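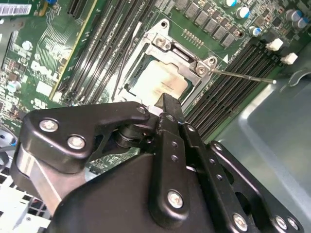 Quiénes somos

Wollance es un taller de desmontaje y recuperación de equipos informáticos. Trabajamos en una nave del polígono de Alville con ordenadores de sobremesa que retiran empresas, colegios y ayuntamientos. Extraemos procesadores, memorias y fuentes, probamos lo que se puede probar y entregamos el resto a gestores autorizados.

La empresa la fundaron Vesna Yordanov y Damir Krasniqi. Los dos venían del servicio técnico y durante los primeros años todo se hacía a mano, con destornillador y pulsera antiestática. Hoy el taller tiene 2 células robotizadas y 5 puestos manuales.

Qué hacemos con los robots

Las células se ocupan de la parte repetitiva: soltar la palanca del zócalo, levantar el marco de retención, sacar el procesador y dejarlo en su bandeja. También retiran los módulos de memoria. La pinza entra en la caja abierta, con la placa base todavía montada, y se guía por una cámara situada junto a la muñeca.

El espacio es justo. Entre el zócalo y las ranuras de memoria apenas queda sitio para la pinza, y cada fabricante coloca los condensadores y los conectores donde le conviene. Por eso cada modelo de placa tiene su propio programa de aproximación, que se revisa a mano antes de entrar en producción.

El fallo de enero

Quien nos visita suele preguntar por este asunto y preferimos contarlo en nuestra propia página.

En enero, durante un turno normal, la célula 2 dio por abierta una palanca de retención que seguía enganchada. El programa continuó con el paso siguiente y la pinza tiró del marco con el procesador todavía sujeto. El límite de fuerza debía detener el brazo, pero el valor cargado era el de otra herramienta y la parada llegó tarde. El marco se dobló, la caja se desplazó sobre la mesa y se soltó una de las mordazas que la fijaban.

Florante Ocampo, operario de la célula, pulsó la parada de emergencia. No hubo heridos. Sí hubo daños: una placa inservible, un procesador con el borde partido y un dedo de la pinza torcido. La reparación y las horas de parada sumaron 3415 euros.

La revisión interna la llevó Naima Ezzat, responsable de seguridad, con ayuda de Borislav Dimitriou, de la empresa Brenico, que mantiene los brazos. Encontraron dos causas. La primera, que los parámetros de fuerza no se comprobaban al cambiar de herramienta. La segunda, que la cámara confundía la posición de la palanca cuando había reflejos en el metal del marco – un caso que habíamos visto en pruebas y anotado como poco importante. Fue un error nuestro y así consta en el informe.

Qué cambió

El controlador lee ahora el identificador de la pinza al arrancar y no se mueve si los parámetros no corresponden. Antes de tirar del marco, el brazo hace un toque de comprobación a baja fuerza. Si encuentra resistencia, se para y avisa al operario.

Las mordazas de la mesa se sustituyeron por un modelo con cierre positivo. La puerta de la célula ya no se puede abrir con el brazo en tensión, y para liberar una pieza atascada hay que seguir el procedimiento escrito que está colgado junto al cuadro.

La célula 2 volvió a funcionar el 18 de marzo de 2018. Va más despacio que antes. Las placas con el marco deformado o con restos de pasta térmica alrededor del zócalo pasan directamente a los puestos manuales.

Formación y visitas

Todo el personal que trabaja con las células hace el curso Tawfik, nuestro programa interno, que incluye un ejercicio basado en el fallo de enero. Los alumnos en prácticas también lo hacen, aunque no vayan a manejar el robot.

Recibimos grupos de centros de formación profesional con cita previa. El informe completo se puede consultar en la oficina y enviamos copia a los clientes que la piden. Para visitas y consultas, pregunte por Vesna Yordanov en recepción.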